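Search this diary Go

We use cookies to remember your settings. OK

Thursday

Took the early bus to Vostelport for the Skatance open day. Caoimhe Moriarty met me at the stop and walked me over to the house where they do the clothes work. Signed in and got a badge. They are aiming for 3,551 recorded folds and had 798 as of this morning.
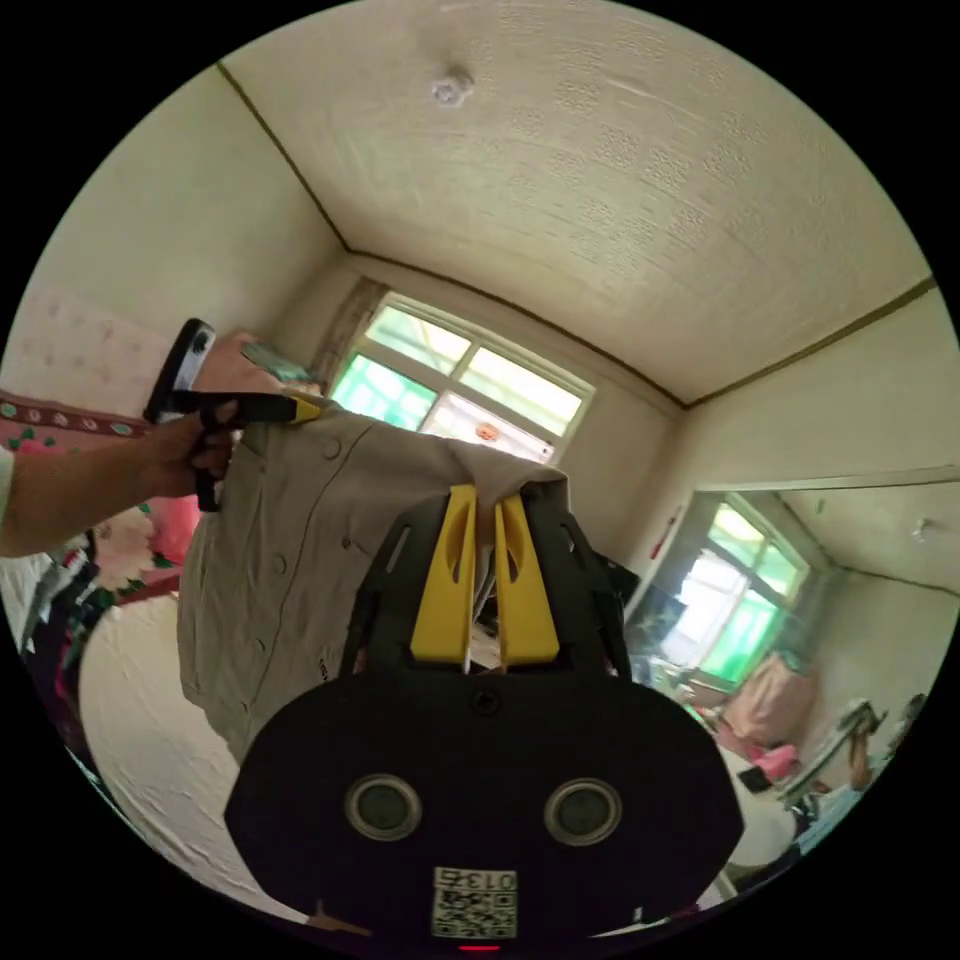 I had expected more machinery. Most of the work is done by a person with a gripper in each hand, and the robot learns from the recordings later. Shirts are the slow part, Caoimhe said. The beige one had small buttons down the front, and I would not want to pinch those with two yellow fingers. My own turn lasted 70 seconds and I dropped the sleeve twice.
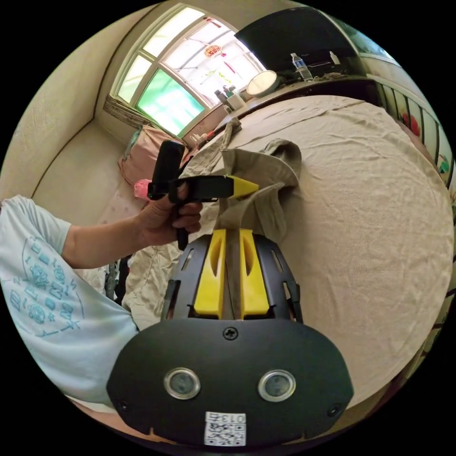

Vichien Chareonsuk took questions after that. I asked what they pay for a day of it and he gave me a straight answer, which I wrote on the back of my ticket.
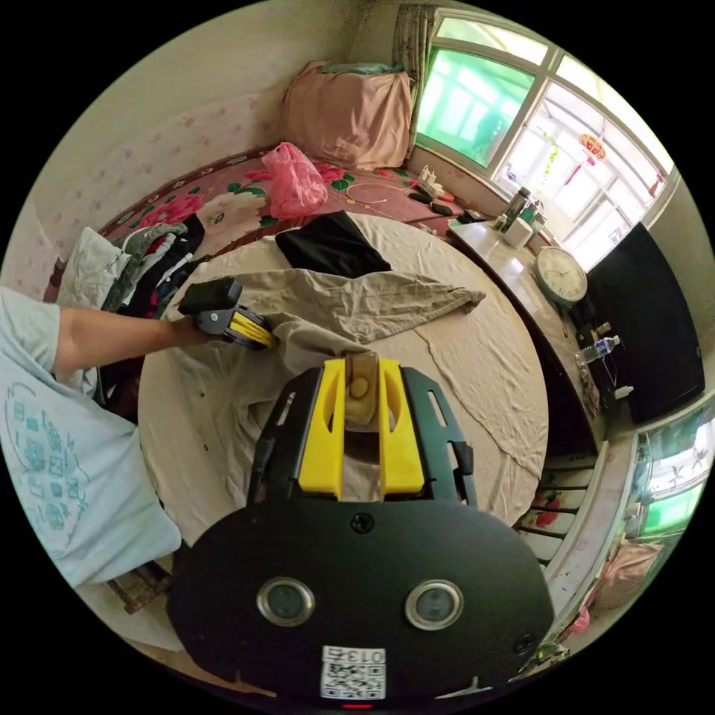
Stayed longer than I meant to. Vichien wants me to come back in July when the arm from Tully is set up. I asked if it would get through a heap of clothes like the one on the bed, gray and black and olive all mixed together. He said to ask him then. Bus home, soup, bed by ten.

Last updated: Thursday, 9:40 p.m.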